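Veneo 招募遥操作测试参加者:家务机器人的手和控制器比较(Gultus 项目)

工作形式:短期,有报酬,在现场进行
时间:九月开始,每位参加者 5 天
语言:中文或者英文,会一种就可以

我们是 Veneo 公司的操作测试小组。在 Gultus 项目里,我们请不同的人用遥操作的方法控制人形机器人,做卫生间里的清洁动作,然后比较哪一种手和哪一种控制器更适合这样的工作。现在我们要找新的参加者,有经验的人和完全没有经验的人都需要。

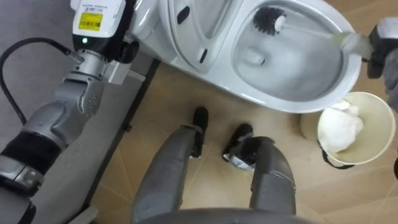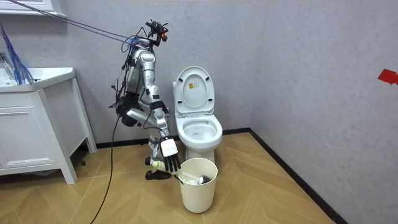

卫生间工作区:机器人、马桶和马桶刷。

我们为什么选择卫生间,常常有人问这个问题。在桌子上拿方块的测试我们以前做过很多,结果很整齐,可是对客户的帮助不大。卫生间的地方小,机器人要弯身体,手要伸到低的位置,手腕的角度也不舒服。马桶刷的手柄是细长的,刷头碰到陶瓷的时候,手柄会在手里转动。夹得太轻,刷子就歪了;夹得太重,操作的人感觉不到刷头已经碰到哪里。两种手在桌子上的成绩差不多,在这里的差别可能很大。我们希望用数据来说明这个差别,不想只依靠我们自己的印象。

一、我们比较什么

第一个比较是末端执行器。我们有一种结构简单的夹爪,还有一种多指的手,内部的名字叫 Frei。夹爪的动作少,学习起来快。Frei 的手指可以分别弯曲,理论上能够适应更多形状的物品,但是操作的人需要注意的事情也更多。

第二个比较是控制器。第一种是手持控制器,用扳机控制开合,用手的移动控制手臂的移动。第二种是 Menura,它是一副带传感器的手套和一个固定在前臂上的部件,操作的人自己的手怎么弯,机器人的手就怎么弯。Menura 和夹爪一起使用的时候,软件会把几个手指的动作合并成一个开合的动作。这个合并的方法目前有两个版本,您可能两个都会用到。

第三个比较是视角。有时候您看到的是机器人头部相机的画面,有时候是固定相机的画面,有时候两个画面同时显示。头部视角离手比较近,但是手臂常常会挡住刷头。固定视角看得到身体和马桶的关系,判断深度却比较困难。我们想知道,给操作的人更多画面是不是真的有帮助,或者只是让人更累。

每位参加者不会做全部的组合。顺序由计算机安排,我们不能按照个人的愿望调换。如果您只对其中一种设备有兴趣,请在报名以前考虑清楚。

二、具体的任务

您坐在隔壁房间的操作台前,戴上或者拿着控制器,看屏幕操作机器人。每人在全部测试里一共做大约 100 次尝试。任务有下面这些:

拿起马桶刷,把刷头放进马桶里,沿着内侧刷一圈;
把马桶刷放到桶里面或者桶口上面,然后松开手;
从桶里取出一块布,再放回去;
把马桶盖放下,再抬起来。

每次尝试都有时间限制。时间到了,即使还差一点点,也请停下来。没有完成的尝试对我们同样有用,请不要因为失败而道歉,也不要为了完成而用很大的力去推。刷子掉在地上的时候,现场工程师会进去把它放回开始的位置,您不需要用机器人去捡。

在每一组尝试之后,您要填一张短的问卷,内容是疲劳程度、手感、画面延迟和您对自己表现的判断。问卷是用纸做的。我们试过平板电脑,但是戴着手套点屏幕很麻烦,脱下手套以后又要重新校准。

三、时间安排

第一天是介绍和练习。我们会测量您的手的尺寸,校准设备,然后让您在没有记录的情况下自由地操作。这一天早一点结束。

第二天到第四天是正式测试,上午九点开始,中午休息,下午再做一段。每组之间有固定的休息时间,需要多休息的时候直接告诉我们。

第五天会换一种您还没有用过的手或者控制器,看一看前面学到的东西能不能转移过去。最后有一次谈话,我们会录音,时间不到一个小时。

五天应该是连续的。中间隔得太久,校准数据要重新做,学习曲线也不好解释。如果您有一天不能来,请报名的时候写明白,我们看看能不能安排到另外一批。

四、我们希望找到的人

您需要年满十八岁,两只手的活动没有很大的限制,视力正常或者戴眼镜以后正常。戴头戴显示器会头晕的人也可以报名,这次测试用的是普通屏幕。左手是惯用手的人我们特别欢迎,到现在为止报名的人里左撇子太少。

我们把参加者分成两组。一组是没有遥操作经验的人,职业没有要求,做过酒店清洁、护理或者家政工作的人,请在报名信里告诉我们,您对动作的判断对我们很有价值。另一组是有经验的人,例如做过机械臂示教、遥操作数据采集,或者经常操作工程机械、手术模拟设备的人。玩电子游戏的经验请也写上,不过它不算在第二组的条件里面。

手特别小或者特别大的人,Menura 的手套可能不合适。手套现在只有三个尺码,最小的一个对手指短的人还是偏长。我们会先请您来试戴,如果不合适,您仍然可以参加手持控制器的部分,报酬按照实际参加的天数计算。

下面的情况请不要报名:最近六个月手腕或者肩膀做过手术;现在为别的公司开发同类的手或者控制器。后一条和保密协议有关。

五、报酬

没有经验的一组,完成全部测试的报酬是 2,000 元。有经验的一组是 3,000 元,因为这一组还要多写一份比较详细的设备评价。午饭由我们提供,市内交通费可以凭票报销。中途退出的人得到已经完成的天数的报酬,不需要说明原因。

报酬和您的成绩没有关系。请您相信这一点,做得快的人不会多拿,掉了很多次刷子的人也不会少拿。

六、安全和数据

测试进行的时候,参加者不进入机器人的工作区。现场工程师一直在工作区旁边,手里有急停按钮。您的操作台上也有一个急停按钮,觉得不对的时候就按下去,按错了没有关系,重新启动需要几分钟。手臂的速度和力有上限,参加者不能修改。

我们记录机器人的关节数据、相机画面、控制器的信号和操作台的声音。操作台前没有拍摄脸部的相机。您的名字和数据分开保存,报告里只使用编号。测试结束以后,如果您想撤回自己的数据,可以在报告完成以前写信给我们。操作数据以后可能用来训练自动控制的模型,这一项要您另外签字同意,不同意也能参加测试。

七、怎么报名

请写一封简短的信,用中文或者英文都可以,内容包括:年龄,惯用手,有没有遥操作或者清洁工作的经验,九月里哪些时间可以来,还有手掌的宽度和中指的长度(用普通的尺子量就好)。不需要照片,不需要完整的简历。有经验的一组请加上一小段,说明您用过哪一种控制器,用的时候最不满意的地方是什么。这一段我们会认真读,选人的时候也会看。

信请交给项目负责人 Beat Tanner,通过 Veneo 网站的联系页面发送,标题写“Gultus 参加者”。收到以后我们会回信,合适的人先约一次短的电话,再约试戴手套的时间。电话里可能是 Beat 本人,他的中文还在学习,会说得慢一些,您也可以要求说英文。

八、几个常见的问题

可以和朋友一起报名吗?
可以,但是两个人会安排在不同的时间,在两个人都完成以前,请不要互相讨论两种手的优点和缺点。

我能知道自己的结果吗?
能。谈话结束以后,我们给您看您自己的学习曲线和几段录像。别人的结果不能看。

机器人会自己做动作吗?
手臂和手的动作由您控制。身体的平衡和弯身体的角度由控制程序处理,您只能从几个预先设定的姿势里选择一个。有些参加者开始的时候觉得这样不自由,练习以后一般能够习惯。

刷马桶的时候有水或者清洁剂吗?
这次测试不用清洁剂,也不放水。

以前参加过 Gultus 测试的人能再报名吗?
用过夹爪的人可以报名做 Frei 的部分,两次都用过的人请等下一期。报名信里请写上您原来的编号,忘记了编号也没有问题,我们可以查到。

名额满了以后,这个页面会关闭报名,还没有安排的人我们放在候补名单上,有人取消的时候按照收到信的先后联系。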